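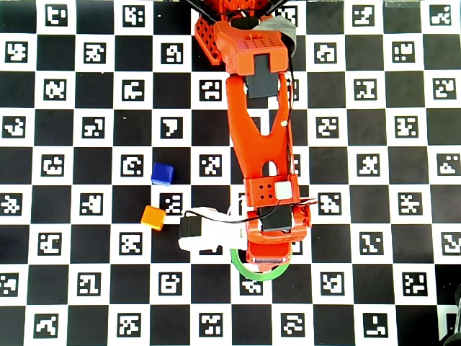 About Vlachou

Most pages like this one open with a promise to change something. We print and check patterned mats, the black-and-white kind with a marker in every white square, and we would like to keep doing it properly.

Anwara Sikder and Piret Kütt started Vlachou after 2 years of buying mats described as "precision" by people who could not say what that meant. One had squares that were plainly not square. We still have it, as a doormat.

There are four of us now. Last year we shipped 1,583 mats and took back the ones customers complained about, usually with reason. We don't claim our mats will fix a bad setup - they won't - and we are wary of any supplier who says otherwise.

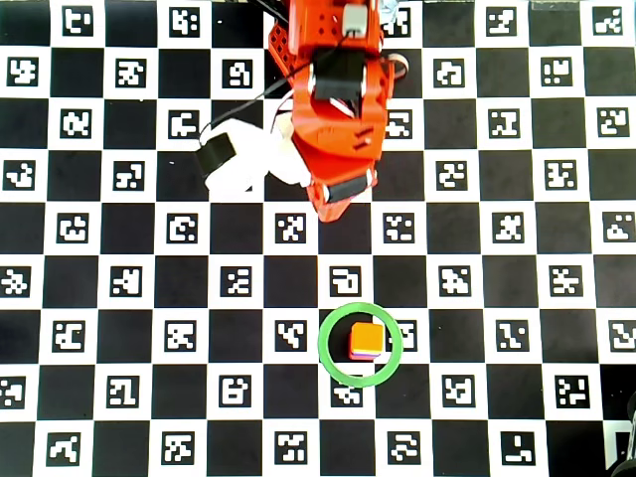
Checkerboard mat with a different pattern in each marker.

Our two standard ranges are Bikton and Drolemik. Drolemik costs more. Whether you need it is a fair question, and we will often tell you to buy the other one.

Visits are by arrangement, mornings only. The workshop closes for most of February.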